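Nistden to Merge Kasura and Björklund Housewares Lines Under One Service and Returns Program

New program takes effect in July and covers kitchen, table and small storage goods sold through independent stores

Nistden, a distributor of household goods to independent retailers, today announced that it will bring its Kasura and Björklund lines into a single service and returns program starting in July. The change affects all stores that carry one or both lines. Stores that carry only Surow textiles will stay on their present terms until the end of the year.

Until now, Kasura and Björklund have been handled as separate accounts. A store that ordered mugs from one line and cutting boards from the other received two invoices, two shipments and two sets of return forms, and had to meet two order minimums. Under the new program, a store will have one account number, one monthly statement and one order minimum that can be met with any mix of goods from the two lines.

Nistden took over distribution of Kasura 11 years ago and added Björklund later, when the line's former distributor closed its warehouse. The two lines were kept apart at first so that stores with standing orders would not have to change their paperwork. Over time the lines came to be stored in the same building and packed by the same people, while the ordering side stayed as it was.

"Stores have asked us for this more than for anything else," the company said in a statement. "Many of them are run by one or two people. They do the books at night, and two sets of paperwork from one supplier is too much. We should have done it sooner."

What changes for stores

Orders placed by noon will ship the next working day. This has been the rule for Kasura goods, but Björklund orders have been packed only twice a week. Both lines will now be packed every working day.

The window for reporting breakage will be 12 days from delivery for both lines. Kasura customers have had less time than this, and Björklund customers have had more. Nistden said it settled on the figure after looking at when claims come in. Most are made within 5 days, and the later ones tend to come from stores that receive a large shipment and unpack it over more than one week.

Claims for broken ceramics will no longer require the store to send the pieces back. A photo of the damaged item and a photo of the carton label will be enough. For wood and bamboo goods, Nistden may still ask for an item to be returned if the complaint is about splitting or warping, so that it can be passed on to the maker.

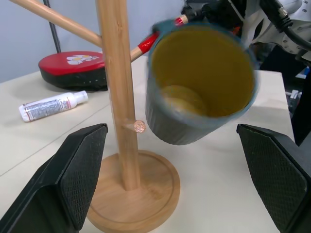 Replacement parts will be offered for the first time on items with pieces that can be removed or that wear out. The first parts list includes lids, silicone rings, pegs, feet and hanging hooks. Stores can order parts in small numbers with any regular order and may sell them or give them to customers, as they choose. There will be no minimum on parts. Parts for products that have been dropped from the catalog will be sold while stock lasts.

The catalog itself will also change. Kasura and Björklund will share one printed catalog, arranged by type of goods. Drinkware, serving pieces, drying and storage racks, and boards and trays will each have a section, and the line name will be shown beside each item number. Item numbers are not changing. Stores that have printed shelf labels or entered the numbers into a point-of-sale system can keep using them.

Price lists will be issued twice a year. Nistden said there is no general price increase tied to the new program. A few Björklund items will cost more because they are moving to heavier cartons, and those items are marked in the new list. Freight charges for orders below the minimum will be the same for both lines.

Packaging

Along with the account changes, Nistden will finish a packaging project that began last fall. Foam inserts are being taken out of all drinkware cartons and replaced with folded cardboard. The company tested 4 carton designs by sending filled boxes between its own warehouse and a group of stores that agreed to open them and report what they found. The design that was chosen had fewer broken handles than the foam version, though it takes a little longer to pack.

Stores will see both kinds of carton for a while. Goods already packed in foam will be sold through and will not be repacked. The outside size of the new drinkware carton is slightly larger, and stores with tight back-room shelving may want to ask for the measurements before placing a large order. These will be listed on the last page of the catalog and in the retailer section of the Nistden website.

Printed care cards will be packed inside the box and no longer glued to the outside. The cards have been rewritten to be shorter. Cards for wood and bamboo goods say to wipe with a damp cloth, dry standing up, and keep out of the dishwasher. Cards for ceramic goods will state whether the item can be used in a microwave, a question that stores told the company they hear often and could not always answer from the old cards.

Accounts and timing

Present customers do not need to apply. Each store will receive a letter in June with its new account number and a list of any open orders. Orders placed before the changeover will be filled and billed under the old terms, including the old period for reporting breakage. Credit balances will be carried over. A store that has a credit on one line and an amount due on the other can ask for the two to be set against each other, and Nistden will do this once, at the time of the change.

Stores that have different payment terms for the two lines will be moved to the longer of the two.

Standing orders will continue without a break. Stores that would like to combine two standing orders into one can do so by phone or through the website. The company suggests doing this before the end of June, as the phone lines are expected to be busy in the first weeks of the program. During that time the order desk will open at 7 a.m. and stay open until 6 p.m.

Sales representatives will keep their present territories. In areas where one representative has handled Kasura and another has handled Björklund, stores will be told in the June letter which of the two will be their contact. No sales positions are being cut as part of the change.

Surow textiles

Surow dish towels, aprons and table linens are not part of the program at this stage. The line is shipped from a different warehouse and has its own order season, with most stores buying in early spring and again in late summer. Nistden said it plans to look at adding Surow once the first two lines have been through a full holiday season together. Stores that buy Surow along with the other lines will go on receiving a separate invoice for it.

Display sets, including the countertop rack for towels, can still be requested with a first order of Surow goods. Display pieces for Kasura and Björklund will be listed in the combined catalog and charged at cost. Stores that already have display pieces on loan may keep them.

New retailers

Nistden will begin taking applications from new retailers for the combined account in July. Applicants need a resale certificate and a physical shop, which may be seasonal. Market stalls and online-only sellers are not eligible at present. The first order for a new store can be made up from either line or both, and sample pieces may be bought singly at the wholesale price before the first order is placed. Applications are normally answered within two weeks.

About Nistden

Nistden distributes kitchen, table and home goods to independent gift shops, hardware stores, cookware stores and garden centers. Its lines are Kasura, Björklund and Surow. The company does not sell directly to the public. Shoppers looking for a particular item can use the store finder on the Nistden website.

Press contact

Nistden Press Office

Product samples, catalog pages and print-quality photos are available to trade publications on request. Retailers with questions about an account should call the order desk or use the contact form in the retailer section of the website.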